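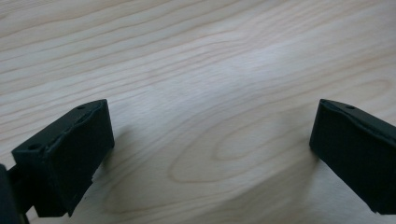 Clello Chores

README and data card, release 2
Last updated 27/06/2018

What this is

Clello Chores is a set of 479 short recordings of household and light shop-floor jobs done with a hand-held two-finger gripper. A person holds the gripper and does the job with it, and a camera on the tool records what happens between the fingers. The set was put together to help answer a plain question: how much of this work could a machine do today with a simple gripper and no sense of touch?

Our short answer is some of the picking up and putting down, and very little of the rest. The longer answer is in the section on results.

What is in it

The recordings fall into 5 groups:

clear: moving objects off a table or bench
sort: putting small parts or cutlery into trays
fold: towels, napkins and shop cloths
wipe: tables, counters and bench tops
open: lids, drawers and zip bags

Each recording has its video, the opening width of the gripper over time, a one-line note on the job, and a result of done, partly done or not done. The result was entered by the person holding the tool, right after the attempt. In release 1 the "partly done" label did not exist, so older recordings were watched again and relabeled where needed.

Folder layout

clips/ video, one file per recording
width/ gripper opening, one text file per recording
notes.csv job, group, site and result
splits/ lists for training and testing
tools/ scripts for loading and checking files

File names match across folders. If a width file is missing, the loader skips that recording and prints its name. Run the check script once after unpacking, before you start any training.

Where it was recorded

The home jobs were recorded in kitchens and dining rooms lent to the project. The shop-floor jobs came from two places, the packing area at Saltitance and the small repair shop at Jääskeläinen. The test split holds back all recordings from Jääskeläinen, so a model is always tested on a place it has not seen. Please keep it that way if you publish numbers.

The gripper

Both fingers are black and have small holes in the top face. The opening is given in millimeters, measured between the inner faces. Zero means closed on nothing. Very thin things such as a sheet of paper read as zero too, so do not use the width alone to decide whether something is held.

Results so far

We trained one baseline and ran it on a Drillell arm, 200 attempts in all. It did well at clearing solid objects from a plain table. Sorting worked when parts were spread out and failed when they overlapped. Wiping covered the middle of a surface and missed the edges. Folding rarely got past the first fold. It could open a drawer with a large handle but could not manage zip bags.

A person using the same gripper finished most of these jobs, slowly. We take this to mean that the fingers are not the main limit for clearing and sorting. For zip bags we are less sure, and people had trouble there as well.

Known problems

Pale tabletops can wash out under room lights, and white napkins are hard to make out on them.
Nearly all the people who recorded are right-handed.
Some "wipe" notes do not say whether the cloth was damp.
Wet dishes, hot pans and sharp tools were left out for safety, so the set says nothing about washing up or cooking.

Use

Free for research and teaching. Do not use the results as proof that a product is safe to run near people. If you report a success rate, give it for each group separately, as the easy jobs outnumber the hard ones.

Changes

Release 2 adds the "open" group, the third result label and the check script. More folding recordings are planned for September.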